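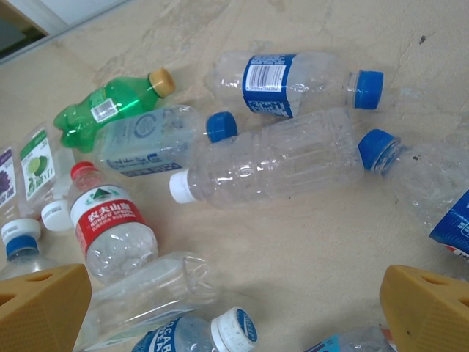 Empty plastic bottles on the beige tabletop, March

Grastus Shared Shop, notes from the March members' meeting
Written up by Aishwarya Kurup (yes, me again, Balakrishnan did the last two so fair's fair)

We got going at 6:30 p.m., a bit later than planned. 15 of us came, which is a really good turnout for a meeting with "taps and dies" as the main item! Balakrishnan Menon ran things. Last month's notes were fine with everybody except that I'd written "tapping fluid" where I meant "layout fluid," so I've fixed that.

Taps and dies

This took up most of the evening. Balakrishnan had gone through both metal drawers and brought us a list. We own 52 taps, and he thinks we should stop pretending that all of them cut. Seven are chipped badly enough that he has already pulled them. A bunch of others are just dull, and the 1/4-20s are the worst because everybody reaches for those first (me included).

We went back and forth on whether to buy one big boxed set or fill the gaps one size at a time. I was on the boxed set side when I walked in, mostly because I like a box where everything has a slot. But Balakrishnan pointed out that the last boxed set gave us a pile of sizes that have never left their slots, and the plug taps we wanted were all we ever wore out. So I changed my mind. We agreed to buy singles, spiral point for through holes and spiral flute for blind ones, in the sizes people use, and two of everything up to 5/16.

The quote from Firkometti came to $1,354 with the tap wrenches and a new die stock. There was some wincing! Without the metric fine sizes it drops a good bit, and only one person in the room had ever needed metric fine, so those come off. Balakrishnan will ask for a new price and send it around before he orders anything.

Somebody asked if we could send the dull ones out for sharpening. For the big ones, maybe. For anything under 3/8 it costs more than a new tap, so no.

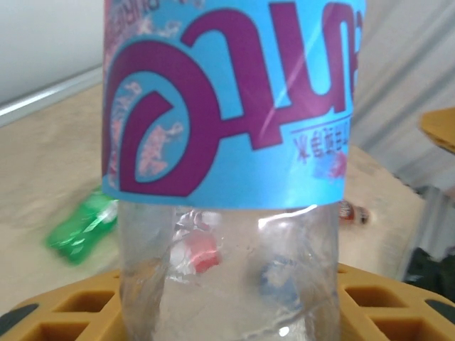
Broken taps and how to get them out

We've had a few snapped off in members' work lately, and the extractor set lives in three different drawers depending on who used it last. It's going in the top left one, for good, and I've already made the label.

Also, and I'm writing this down because I promised I would: please check the drill chart before you drill for a tap. It's taped inside the cabinet door. A hole that's a few thousandths too small is what's breaking these things, along with cranking straight through without backing off to clear the chip. Balakrishnan offered to do a short hands-on session before the next meeting, starting at 5:45. Bring a scrap of aluminum and a scrap of steel if you have them, quarter inch thick or so is plenty.

Cutting fluid

We're down to the end of the can. We tried the Achari stuff for steel and most people liked it, apart from the smell, which I don't mind but two people really, really do. The plan is to buy one more can of it and a smaller bottle of something milder for aluminum. Please use the little squeeze bottles and don't pour from the can. I spent a whole Saturday's worth of paper towels on the shelf under it.

The Cestari drill press

The quill is sticking again on the return. It was cleaned and greased in January and it was lovely for a while, and now it hangs up at the same spot as before. Balakrishnan thinks the return spring is tired. I'd like us to look at the spring cover first, since it was stiff going back on. We'll take it apart together and order a spring if it needs one. You can still use the press in the meantime, just guide the handle back up by hand.

The chuck key went missing for around a week and then came back without a word from anyone. It's on a chain now.

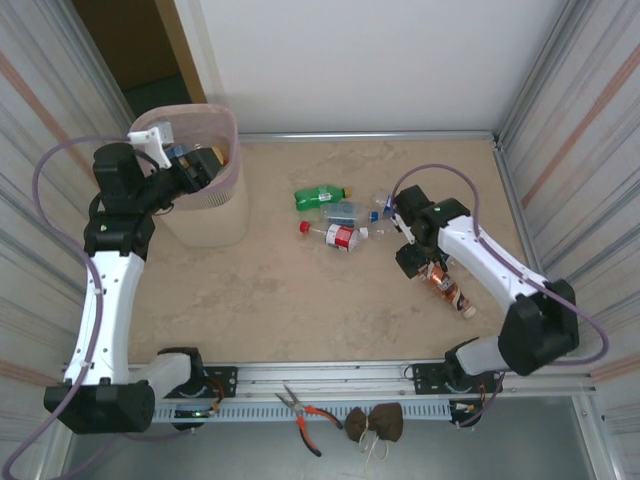 Vise jaws

Short one. The soft jaws on the big vise are chewed up, and I said I'd make a new pair out of aluminum angle if someone drills the holes for me, as I always get them crooked. I got an offer before I'd finished the sentence, so that's settled.

To do before next time

Balakrishnan: new quote from Firkometti without metric fine, then send it to everyone.
Balakrishnan: tap session, 5:45 p.m. before the next meeting.
Me: soft jaws, drawer label (done), cutting fluid order.
Both of us: Cestari return spring.
Everybody: if you've got a tap wrench at home with the shop's green paint on the handle, please bring it back, we're two short.

We wrapped up at 8:10 p.m. If I've gotten anything wrong, write it on the sheet by the door and I'll correct it in the next set.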